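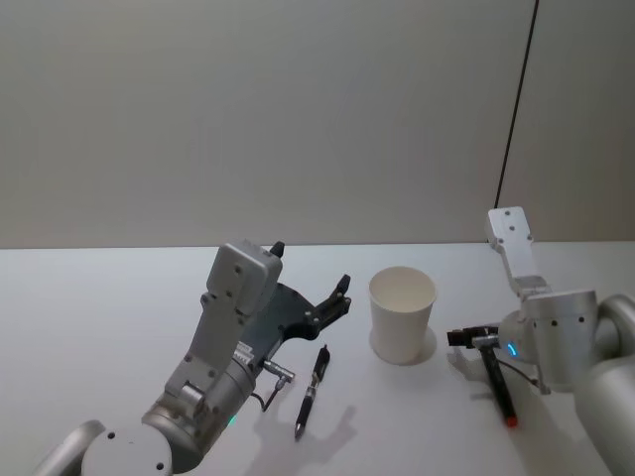 Posted by Suryani Ngui, Hiltelbridge building pages
Filed under: Rooms, Checklists, July

Table and surface check, ground floor, with comments

Walked on Thursday, started 8:15 a.m. Checked by Suryani Ngui and Gilang Pattinasarany. Covers the work tables, the supply shelf, the drinks corner and the floor between them. The Drodgate annex has its own sheet and is not included.

Marks used: OK, FIX (to be done before the next walk), WATCH (no action yet, look again next time).

1. WORK TABLES

1.1 Tops clean, no sticky patches – OK
Comment: White tops show everything, so use the damp cloth first and the dry one after. Please stop using the green scouring pads. There is a dull patch on the window table from last winter and it will not come out.

1.2 Edges and corners sound – WATCH
Comment: One corner on the window table is starting to lift. Taped for now. Gilang pressed it down and it held through the walk.

1.3 Tables level, no rocking – OK
Comment: The folded cardboard under the window table has been replaced with a proper foot.

1.4 Drinks kept off work tables – FIX
Comment: White paper cup standing upright on the table at the light gray wall, nothing in it, with a black pen lying next to it. An empty cup still counts under this item. Cups go in the bin by the door when finished, and full ones stay in the drinks corner. This is the third sheet in a row with a mark here.

1.5 Pens and small items put away – FIX
Comment: Same table, the black pen, lying with its tip out. Pens go back in the tray on the supply shelf, capped or clicked shut. Ink on these tops needs alcohol wipes and usually leaves a shadow anyway.

1.6 Lighting over tables – OK
Comment: Both tubes over the back row replaced. The old ones are in the recycling cage, ticket 422.

2. SUPPLY SHELF

2.1 Shelf fixed to wall, no movement – OK

2.2 Heavy items on the bottom – FIX
Comment: Two boxes of copy paper were on the top level again. Moved down during the walk. Fikri Lumbantobing will put a label on the top shelf.

2.3 Pens and markers in tray, dry ones thrown out – OK
Comment: Sixteen dry ones went in the trash. Wulan, the refill order can go in with the next Hutapea delivery.

2.4 Paper cups stored in sleeve, away from cleaning products – WATCH
Comment: The open sleeve is on the same shelf as the spray bottles. No leak found. Better if the cups move to the cabinet in the drinks corner, there is space next to the napkins.

3. DRINKS CORNER

3.1 Kettle base dry, cord not hanging over the edge – OK

3.2 Bin lined, lid closes – OK
Comment: Lid was stiff, wiped the hinge.

3.3 Spill kit complete – FIX
Comment: Paper towels down to one roll, gloves out. Kit number 81 should hold two rolls and a full glove box. Retno has the key to the stock closet.

3.4 Floor sign available – OK

4. FLOOR AND WALKWAYS

4.1 Walkway to the exit clear – OK
Comment: Coat stand moved back to its place beside the door.

4.2 Floor dry, no loose mats – WATCH
Comment: Mat at the sink curls at one end. Flattened it with the bucket overnight last time and that helped for a few days.

4.3 Walls and baseboards undamaged – OK
Comment: A few scuffs at chair height along the corridor side. There is leftover paint from the Virkasside job if anyone wants to touch them up.

TO DO FROM THIS WALK

Cup and pen on the gray wall table (1.4, 1.5) – Gilang, same day
Label for the top shelf (2.2) – Fikri
Refill spill kit 81 (3.3) – Retno
Pen order (2.3) – Wulan

COMMENTS

Gilang Pattinasarany
1.4 and 1.5 done at lunch. Wiped the table after, no rings or ink.

Retno Pelupessy
Kit is refilled with towels. Gloves are only in size small until the order comes in, so I have left 3.3 open.

Wulan Wattimena
Pens ordered, plus a second tray. One of the problems is that the tray is at the far end of the room from the gray wall. Could the second one go on that side?

Suryani Ngui
Yes, on the windowsill and not on the table. I will add it to the next sheet as 2.5.

Fikri Lumbantobing
Label is up. Also moved the cups to the cabinet, so 2.4 can be marked OK.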